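Re: Finger pads and facing strips on the hand gripper

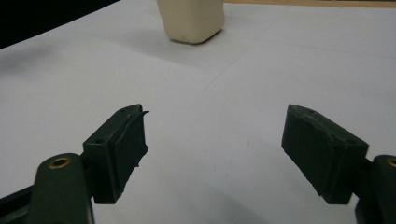
Murnow shared workshop, Sun 31 October

Hello all,

Replying to Meinir's message from earlier in the month, which I have left at the bottom because a couple of people have joined the list since then.

The gripper is on the bench at the workshop and I have been going through it a bit at a time. The facing on the left pad is coming away along the inner upper edge, with a flap standing up at the top corner. The right pad has scuffs and some small nicks low down but I am not worried about those. I have left the left strip as it is for now so that anyone coming in on Tuesday can have a look before I pull it off.

I think there are two separate problems and we have been treating them as one.

The first is the glue. We used the Grillia contact adhesive for the facing and I put it on the same evening the pads came off the printer, without roughing up the plastic. Caradog told me at the time that it wanted sanding and I didn't do it. For the next pair I will go over the backing block with coarse paper, wipe it down, glue, and leave it clamped overnight.

The second is the edge. The facing layer runs right up to the corner of the block and stops there, so anything that catches the pad on the way in pulls at the end of the strip. I have redrawn the block with a small lip at the top so the strip sits behind it. The lip is lower than the facing and shouldn't touch whatever is being picked up. Hiếu has the drawing and is checking it against the link arm, as the holes in the block have to stay where they are.

On Meinir's question about the threaded inserts, I would keep the brass ones. I know they are a nuisance to put in. I did try screwing straight into the plastic on the first version and it was fine until I had taken the pads off a few times, and then the threads went. If you are pressing them in with the iron, go slower than you think and stop a hair before flush, then push the last bit down with something flat. If one goes in crooked, print the arm again. I have tried pulling one out and straightening it and it was never right afterwards.

The practice object is a plain cream block at the moment. I would like us all to use the same sort of thing for a while, so that when someone writes in to say the grip is slipping we know what they were trying to hold. It should be a bit soft at the edges and light enough not to matter if it gets dropped. Please don't use the metal offcuts until the new pads are on.

Also, the white covering on the table has creases in it. A light object can catch on a crease when it is pushed along, and then you think the fingers are closing unevenly and start adjusting things which were right to begin with. I lost most of an evening to this. Either work on a flat part or put down a new sheet.

As for opening width, with the fingers fully open there is plenty of room for the block, and I don't see a reason to make the link arms longer. Renzo wanted them longer for picking up mugs. My view is that we should get one pair working properly before making another size, but if he wants to print a set in his own time the files are in the shared folder under Agyeman, same as the rest of the project. Please save changes as a new file. Somebody wrote over the left arm in the summer and I had to go back to my own copy.

Printing: the pads take roughly 4 hours for the pair on the workshop machine and the arms rather longer. There is a reel of the dark green left on the shelf. When that is gone I don't mind what colour we use.

Still to do: new pads, facing, and a stop on the rail. At present you can pull the carriage straight off the end if you are careless with it. A screw through the last hole would do for a start.

If anyone has a small clamp with soft jaws I could borrow, please bring it on Tuesday.

Regards,
Aaliyah Nguyen

On a Thursday in October, Meinir Rosser wrote:

> Hi Aaliyah,
>
> I am about to start printing a second gripper at home from the
> Agyeman files and have three questions before I use up the plastic.
>
> Do we really need brass inserts in the arms? I have a bag of
> 14 from Geniteck left over from another job, but I have made a
> mess of these before and would sooner use ordinary screws.
>
> Is the facing on the pads holding up? Caradog thought it was
> starting to lift. If it needs a different glue I would like to
> buy the right one first.
>
> Are the arms staying the length they are? Renzo said they might
> change.
>
> No rush, I am away until the weekend.
>
> Meinir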